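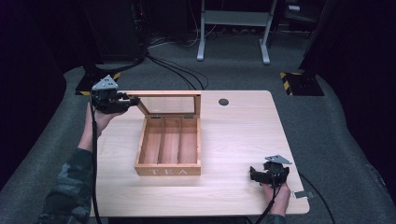 Practice setup with the tea box, lid up, both hand grippers at the table.

Hand grippers lose the lid when closing a hinged box

Posted in Home and Shared Workshop Builds, January 2024
7 replies hidden, 3 shown

skaninach_bench

I'm putting together a pair of hand-held grippers at our shared workshop so I can record myself doing small two-handed jobs and later play them back on a pair of arms. The grippers are black, with a perforated metal plate on top of each one for mounting things, and a cable running off each.

The task I picked is a wooden tea box with a hinged lid that has a clear window in it. Left gripper takes the lid, right gripper steadies the box near the front corner. Picking up blocks went fine. With the box I keep getting the same two problems. The lid slips out of the left jaws partway down and drops shut, and the whole box slides toward me when I pull on it. Out of 30 tries I had 16 I would keep.

The jaws are bare printed plastic. Should I change the jaws, or is this a matter of practice? I would like to avoid reprinting everything.

Daza_prints

Change the pads first. Bare plastic on smooth wood is hard going. I glued thin silicone sheet to mine and it took one evening. Cut it a little short of the jaw tip or it will peel back the first time you catch an edge.

The other thing is where you take hold of the lid. It swings on an arc, so your wrist has to turn as it comes down. If you keep the gripper at one angle the frame of the lid twists in the jaws until it pops out. Hold it by the side of the frame near the free edge, grip lightly, and let it pivot between the pads. Squeezing harder makes it worse. Once it is most of the way down you can open the jaws and press it shut from above with the closed tips.

For the sliding, stick something under the box. I use rubber shelf liner. Tape works too, but it leaves gunk on a table other people have to use. If your arms will be pulling on the same box later, leave the liner there for playback as well, or the recordings won't match what the arms run into.

Also check your cables. Mine used to hang off the front of the table and tug on the gripper whenever I reached forward. I gave them more slack and clipped them to my sleeve at the elbow — that cleared up a lot of jitter I had blamed on tracking.

plarnance77

just buy the Jedley pads, they fit most things

skaninach_bench

Thanks. The silicone went on last night and the shelf liner is under the box. First 5 tries were all keepers. I was holding the lid by the top edge before, so that was probably most of it. Haven't looked at the Jedley pads. Does anyone know if they come in a narrow size? My jaws are narrower than the usual ones.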